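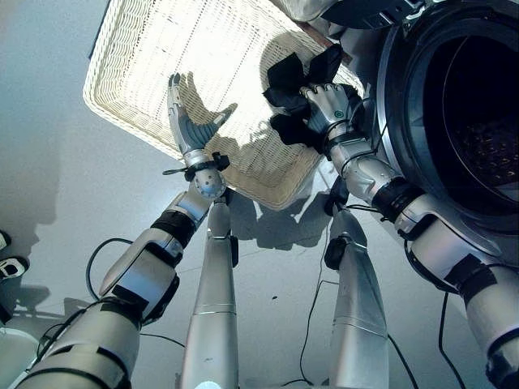
Laundry Care

Rurneck Household Advice Office - December
Reading time: 4 minutes

Dark garments keep their color longer when they are sorted and loaded with some care. The Office recommends that residents set the basket directly in front of a front-loading machine and transfer items one at a time. A black garment that goes in as a tight bundle will rinse poorly along its folds, and detergent may dry there as pale streaks. Shake each piece open, turn it inside out and check the pockets before it enters the drum.

Wicker baskets are suitable for dry laundry only. Damp cloth should not be left in them overnight, and fine knits are best kept in a cotton liner, as the weave can catch a loose thread. Brush the basket out monthly with a soft, dry brush.

Fill the drum loosely - a hand should fit easily above the load. Wash blacks together in cool water and remove them promptly. Leave the door ajar for 37 minutes or longer after the last wash, and wipe the rim with a dry cloth.

Residents may request Leaflet 3609, Washing Dark Fabrics, from the Tinden desk.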